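Laundry corner — notebook, October
Entry by M. Garg, with additions from Sepehr

Purpose
Settle the position of the washer and the basket before the load trials begin, and write down what still needs doing in the corner. Geeta has asked for the layout to stay put once it is recorded, so any later change gets its own line at the end of this entry.

Position
Washer is against the white wall, door facing into the room. Measured 914 mm from the centre of the door to the left reference mark on the floor and 1067 mm from the front panel to the edge of the bench. Both taken with the steel tape. Sepehr repeated the second one and agreed to within 2 mm, good enough for our use.

Basket goes on the floor straight in front of the door, long side parallel to the front panel, handles left and right. We tried it turned ninety degrees and the near handle got in the way of reaching down for anything at the bottom. Parallel is now the standard. Mwanaisha prefers it a bit further back so the door can swing fully without touching the rim. Agreed, and the floor tape will be moved to suit.

Test items
First item is the red and white garment, dropped in the basket without folding. It is bright enough to find at a glance against the cream plastic, and the fabric bunches in a fairly repeatable way. Towels from the Tiwari bag come next, then the mixed bag. Socks are left until last, when the basket position has been proven.

Drum is to be checked by eye through the glass before each run and again by hand with the door open. A small item can sit behind the lifter paddle and be missed from the front.
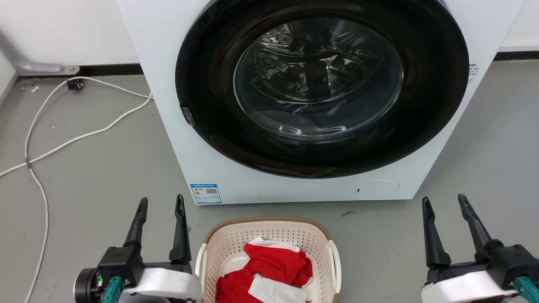 Cable and floor
The white cable on the left has too much slack. It loops out over the grey floor from the black box near the wall and comes down that side of the machine, where anybody carrying the basket will eventually catch a foot in it. Vivek to shorten the loop and clip it along the baseboard. Do not clip it to the grey pipe or its bracket; Geeta wants that left clear.

Sweep along the wall. There are small white specks there that will stick to damp laundry the first time something is dropped.

Panel
Text on the upper right of the panel is in Chinese. Will get a translation and tape a card to the bench, not to the machine. The energy label at lower left stays on for now. Round access cover at lower right must be kept reachable — no storage crates in front of it. Check the filter after every 60 loads and initial the sheet.

Open items
Basket tape to be moved back (Mwanaisha).
Cable loop (Vivek).
Translation card (me).
Second basket of the same shape on order through Skileo, colour not confirmed. If it arrives with a deeper rim we will have to redo the clearance check with the door open.

Added later, Sepehr: door latch feels stiff on the first pull and normal after that. No adjustment made. Will note it again if it gets worse.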